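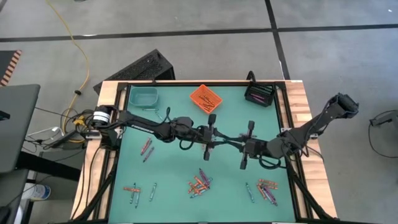 Both arms over the mat, crayons out, September 14, 2023

Got the second arm bolted to the frame tonight. Raluca Furtună came by the shop and held the shoulder while I did the screws. The cabling on the left one still loops too wide, and I want to shorten it before it snags.

Set the baud rate wrong twice. Speed limit is at 80 for now, and I will leave it there until the grippers close evenly.

The job is crayon sorting. Bin, orange tray and mesh basket go along the far edge. I had planned on blocks back in May but crayons were what we had. The Lungu power supply ran fine with 2 arms on it. Need more zip ties.

Comments (2)

Pui-shan Ko: What did you use for the mat? Mine slides.

Raluca Furtună: You still have my hex keys.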